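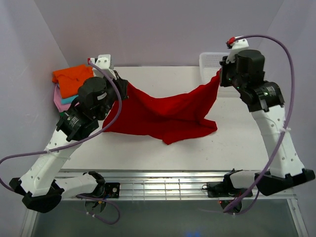
Figura 4. Paño rojo sujeto por las dos esquinas superiores, con la tela caída en pliegues sobre la mesa.

4. Doblado de paños y prendas pequeñas

El puesto de doblado Rurden se usa con la superficie blanca despejada en el centro. Las prendas ya dobladas se apilan en una esquina del fondo, fuera de la zona de extendido.

4.1 Extender el paño

1. Limpie la mesa con un trapo seco. No aplique ceras ni abrillantadores.
2. Tome el paño por dos esquinas contiguas y levántelo hasta que los bordes laterales cuelguen libres.
3. Separe las esquinas poco a poco. La tela formará una caída en el centro; es normal que aparezcan arrugas en esta fase.
4. Apoye primero el borde inferior y baje después las esquinas superiores, tirando ligeramente hacia el fondo.
5. Alise desde el centro hacia fuera.

Nota: si el borde inferior queda en picos, vuelva a levantar el paño y repita desde el paso 2. Alisar los picos sobre la mesa suele dejar un pliegue marcado.

Precaución: no tire de las esquinas en tejidos de punto. Sujételos por la costura.

4.2 Doblar

1. Lleve el borde superior hasta el inferior y haga coincidir las esquinas.
2. Doble por la mitad de izquierda a derecha.
3. Repita el último doblez si la pieza va a guardarse en la caja Putden pequeña.
4. Presione el canto con la palma, sin plancha.

4.3 Apilar

Coloque cada pieza con el canto doblado hacia el frente. La pila no debe superar los 200 mm de altura - mida con la prenda superior sin comprimir. Para pilas destinadas al armario Podero, deje las piezas gruesas abajo.

Precaución: no deje prendas húmedas en la pila, ni siquiera durante pausas cortas.

Los recambios de la superficie se piden a Henríquez con la referencia 374.

Revisión del texto: Hortensia Jara, 29 de septiembre de 2019.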